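Folding on the bed: who else does it?

Prillitz
Converted! I used to fold everything standing at the kitchen worktop (daft, I know) and now I tip the lot out on the bed. There's so much room — sleeves can go wherever they like, and a big sweatshirt gets laid face down and properly flat before I start. Sleeves in, hem up to the neck, done! Socks last, for me. Black ones are the worst, they vanish against black tops. 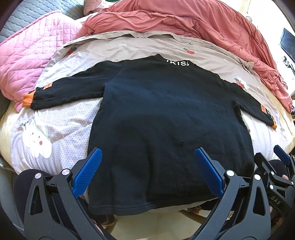
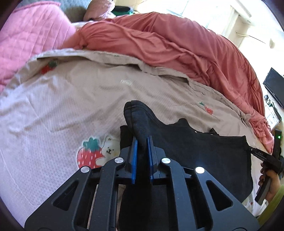

Beverley Henare
Love a bed fold, but socks last? No no. Get them paired first or they end up inside a jumper. I lost one for over 10 days that way.

Brikska
Disagree with both of you, sorry! Ribbed cuffs go baggy if you fold them. Hang sweatshirts up.

Prillitz
Hanging gives mine pointy shoulders though! Might try socks first, Beverley — will report back.

Beverley Henare
Do! And check the sleeves.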